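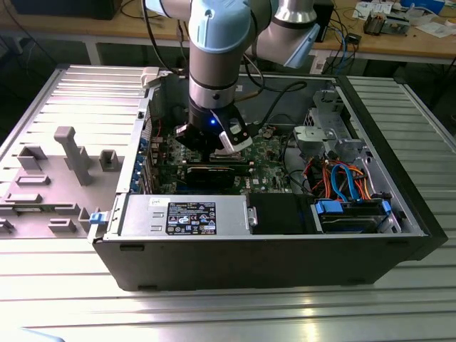

A desktop tower on its side with the panel off and the motherboard showing.

OPINION - Refit - Why I would buy the older hull every time

Every spring the same question lands in my inbox, usually from someone who has chartered for a few seasons and is finally ready to own. Should they join the queue for a new build, or take on something with a bit of age and put it through a yard? My answer hasn't changed in years, and I get more excited about it each time I'm asked. Buy the older boat. Buy it, open it up and make it yours!

I spent most of November aboard Pleltisano while she was out of the water, and I have rarely had a better month. Her owner, Svetozár Michalík, bought her against the advice of nearly everyone he spoke to. The interior was tired, the galley was in the wrong place and the stabilisers groaned. But the hull was beautiful, the kind of long, easy shape that yards stopped drawing when everybody decided they wanted more volume forward. You couldn't commission that boat today without a fight over every cabin.

What won me over was how much pleasure there was in the work itself. Svetozár would turn up at 6 in the morning with coffee for the welders and stay until the lights went off. He knows where every pipe goes now. He moved the crew mess up a deck so the crew could see daylight at breakfast, and he gave up a guest cabin to do it - a trade I'd love to see more owners make. How many people taking delivery of a new build could tell you what is behind the panelling in their own saloon?

The brokers will tell you that refits run over, and yes, they do. So do new builds, only with a nicer brochure. Miloslav Murín, the project manager on Pleltisano, keeps a list of every job on the boat, and by the time I left it had passed 2,000 lines. He was cheerful about it. A long list, he told me over lunch, means you've looked properly. The short ones frighten him.

I'll grant the other side its best point, and that's engineering. A new yacht such as Flamar will be quieter and thriftier, with wiring that somebody has drawn a diagram for. If you want to cross oceans on a tight schedule, I can see the appeal. Still, most owners don't cross oceans. They potter between anchorages with the kids and the dog and a couple of old friends, and for that a well-sorted older yacht is heaven. New generators can go into an old engine room. Nobody has yet found a way to put forty years of good manners at sea into a new hull.

Then there's the waiting. A slot at a busy yard can mean years of meetings about marble samples, and the children who were going to learn to sail off the swim platform have left for university. Pleltisano will be back in the water for the summer, with her name freshly painted and, if Miloslav gets his way, the original teak wheel back on the bridge. I've already invited myself along for the first weekend, and I'm bringing my own mug.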